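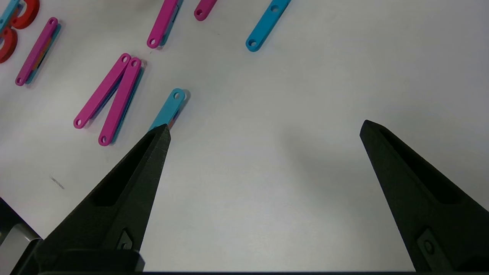

Opinion | Work and Machines

The open day at Kasberg was due to finish at 4, and by then most visitors had gone back to their cars. I stayed because I wanted to see the arm pick up one more piece of plastic.

The pieces are flat link bars, magenta and cyan, with a hole near the rounded end, and they lie on a white table where they overlap and hide each other. The arm has two black fingers with a small camera mounted near them. Its job is to take one bar at a time and put it in a tray. A child can do this. In the 13 minutes I timed, the arm did it well on some tries and badly on others. Twice it closed on nothing. Once it lifted two bars together and let the lower one drop.

The man next to me said he had seen enough and left. I think he was wrong to go, and I think Kasberg was right to let him see it.

I have been to other demonstrations. At Maltlow, a few years back, we stood behind a rope and watched a machine stack identical boxes without a mistake. Everyone clapped. I asked what would happen if a box was put down crooked and was told that was outside the program for the day. I learned very little on that trip.

At Kasberg, Mackenzie Fraser ran the table and answered whatever people asked. When the arm missed, she said it had missed. She let a boy push the bars into a new heap, and then the arm had to deal with his heap. It got the first bar and fumbled the second.

Rosaire Caron, who spent years on the packing line at Plavusley, told me over coffee that he found it slow. He could clear that table before the arm had made up its mind, he said. I believe him. He also said he would rather know that now than read in a brochure that his old job was already gone.

Towns like ours get asked to make decisions about these machines — on training money, on leases, on what to teach at the high school. We ought to make them after watching the thing work on an ordinary afternoon, misses included. Kasberg plans another open day in February. The council should send people, and they should stay past the first good pick.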